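Laundry and linen helper wanted, part time, Getgate guest house

We are a small guest house and we look for one person to help with the laundry, from October. The work is in the mornings, 5 hours, starting at 8. Pay is 200 per week, and lunch is included.

What you will do:
Collect towels and cleaning cloths from the rooms on 2 floors
Load and unload the washer, fold everything, put it in the closet
Write in the notebook when detergent is getting low

In a busy month we wash almost 600 towels, so you should like a steady rhythm. Please check inside the drum after each load. Small cloths stay easily at the side, and then they go again with the white things.

The washer has two drums, one over the other. The upper door opens to the left.

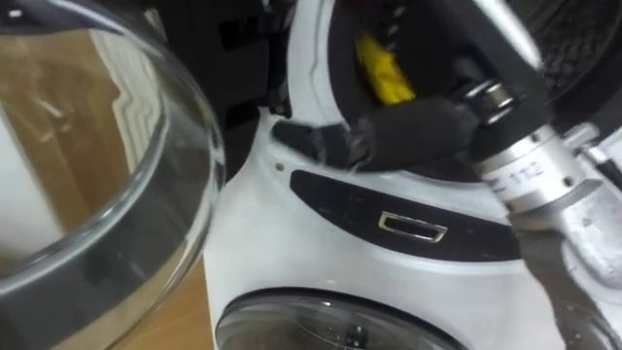
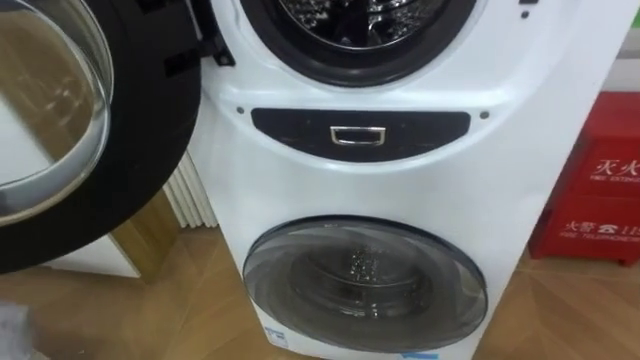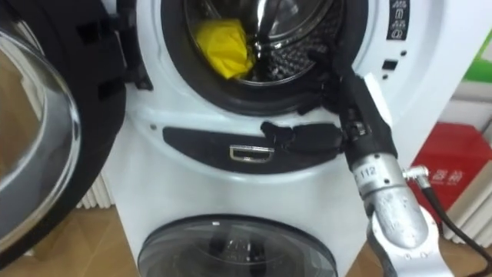

Experience is welcome but it is not necessary, we will teach you in the first week. You should be able to carry a full basket on the stairs. Simple English is enough.

To apply, please write a short letter to the Getgate office, Vasseur Street, Veltadcombe, and tell us which mornings you are free. We answer everybody.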